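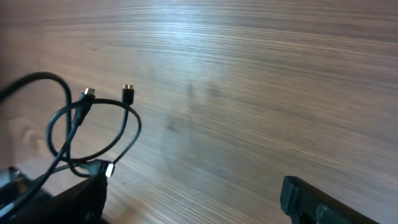

my table, 8 in the morning, coffee not yet made

OK so a few of you asked how the no-phone-at-breakfast thing is going, and I've been putting off the answer because it's long. Making a thread, mute me if you need to

Background for new people: back in November I decided that breakfast would be me, food, and the radio or a book. No phone until the dishes are in the sink. I'd gotten to the point where I could eat an entire bowl of oatmeal and not remember a single bite of it

Week one was terrible!! I kept reaching for my pocket. I read the back of the oat bag. I read the whole electric bill, including the part about how they calculate the delivery charge (I still don't get it)

Then I moved the phone to the bedroom, on the charger, door shut. That helped a lot more than willpower did. If you only take one thing from this thread, take the door

The other thing that helped was actual breakfast. When I was scrolling I'd eat whatever. With nothing to look at you notice that your toast is bad. Mine was bad! I'd been buying the same squishy loaf for years

So I started walking over to Brundcombe, the little bakery past the post office, for their seeded rye. They slice it if you ask, but ask for thick, because the regular setting is basically a cracker

Then my friend Zanele Botha talked me into making my own and I've been down that hole ever since. She gave me some of her starter in a jam jar and said feed it and don't overthink it. I have overthought it every day

Current loaf for anyone who wants it: 300 grams of water, a big scoop of starter, flour until it looks right (sorry, I know), salt, overnight in the fridge. Bake in the heaviest pot you own with the lid on. Lid off for the end

My first 2 loaves were bricks. I ate them anyway, toasted, with so much butter. The third one had holes in it and I sent a picture to my mom and both my aunts

Back to the phone thing. What I did with the time: it's not a ton, maybe half an hour, but I've been reading again. I finished the Ó Dubhghaill book, the one about the lighthouse family, that had been on my nightstand since spring. 49 chapters and some of them are a page long. Loved it, cried at the part with the boat

Now I'm on something called Bramumby which my sister picked up at a library sale for a dollar. It's a mystery set in a village where everyone is rude to each other over a hedge. I'm at page 120 and there has been no murder yet. I'm starting to think it's just about the hedge?

Stuff I missed by not looking at my phone first thing: one school closing alert (I don't have kids), a group chat fight about where to have Thanksgiving that was over by the time I saw it, and a sale on boots. The boots hurt a little

Stuff I thought I'd miss and didn't: the news. I still get it, I just get it after coffee, and I'm a nicer person to talk to about it

I cheat on weekends. I'm telling you so you don't think I've turned into some kind of monk. If I'm waiting on a text from my brother about a ride or something, the phone comes out, and then of course I look at everything else too

Somebody asked about tea vs coffee. Coffee first, always. But I've been having a second cup of the Lendcombe breakfast tea when I sit back down with the book and it's really good with the rye - malty, takes milk well, doesn't go bitter if you forget the bag in there for ten minutes like I do

Somebody else asked if I sleep better. No idea! The phone's in the bedroom now, which I realize kind of defeats the purpose at the other end of the day. That's the next project. I'm thinking of buying a regular alarm clock, so if you have one that doesn't tick, please tell me what it is

Also looking for breakfast ideas that aren't eggs. I like eggs fine but I've had a lot of them lately. Savory is good, I have plenty of leftover rice most mornings, and I'll eat pretty much any kind of pickle

OK going to go feed the starter. Will report back if there's ever a murder in the hedge book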